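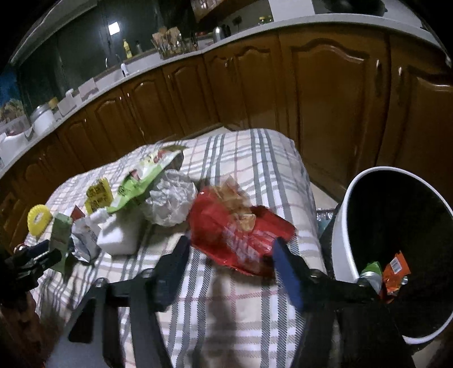 Plaid cloth and a red wrapper on the table.

I'd been wanting to get inside the Drava house ever since the walls went up, so when the builder from Nikolaidis offered me a seat and a coffee in May I was over there by 4 p.m. with my notebook (and a long list of nosy questions).

First one: how do you keep a house this tight from getting stuffy? "You plan the air before you plan the kitchen," she told me. The walls are packed with cellulose, and a Trornex ventilator in the hall closet swaps stale air for fresh all day, passing heat from one to the other on the way. "People worry it'll sound like an airplane. Come stand by it." I did, and I could hear my own pen!

She wasn't always so sure of herself. Her first tight house in Mornden had windows that fogged every morning, and she spent a whole winter driving back to look at them. "The ducts were too small and they had too many bends. I drew them, so I couldn't blame anyone." Now she keeps bends to five per run and sizes everything up.

What about cost? She laughed and got out a folder. The extra labor on the air sealing came to 39 hours, mostly tape and caulk around the rim joist, which she calls the worst job in the building. "I'd pay for 100 hours before I'd skip it."

I asked if owners remember to change the filters. "Some do," she said. "I write the month on the cardboard in big marker, and then I call them anyway." She still hasn't decided about the attic hatch, by the way. It leaks a little, and she's on her second gasket.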